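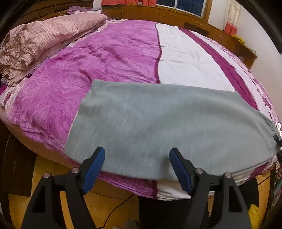 Draltis to open second furnished residence for seasonal workers in Vītola

August 5, 2006

Housing company Draltis will open a second furnished residence in Vītola in September, adding 116 rooms for people who come to the area on short work contracts. The building, named Osix House, stands behind the former bus depot and has been under conversion since last year.

Rooms will be let by the week or by the month. Each has a bed, a desk, a wardrobe and a washbasin. Kitchens are shared between eight rooms, and there is a laundry on the ground floor which is open day and night. Bedding is supplied and changed once a week at no extra charge. Tenants who prefer to bring their own may do so.

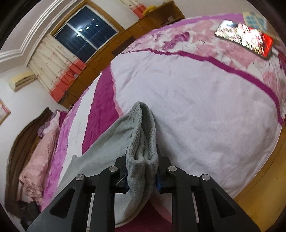
Patterned bedding on a wide bed.

The conversion was carried out by the building firm Flastano, which also worked on the first Draltis residence. The old heating was taken out and the windows on the street side were replaced. Total floor space is 3419 square metres over four storeys. A covered store for 400 bicycles has been put up in the yard and will be shared with the first residence next door.

Sixteen rooms on the ground floor have wider doors and step-free access from the street. These can be booked ahead of the others, and applications for them are open now.

Draltis said demand for short lets in Vītola has grown since the packing halls moved to longer shifts, and that its first residence has had a waiting list since spring. People already on that list will be offered a room at Osix House before general letting begins.

Rents include heating, water and electricity. A deposit of one week's rent is payable on arrival and is returned when the keys are handed back. Parking is not included.

Application forms are available from the Draltis letting office in Vītola and at the reception desk of the first residence.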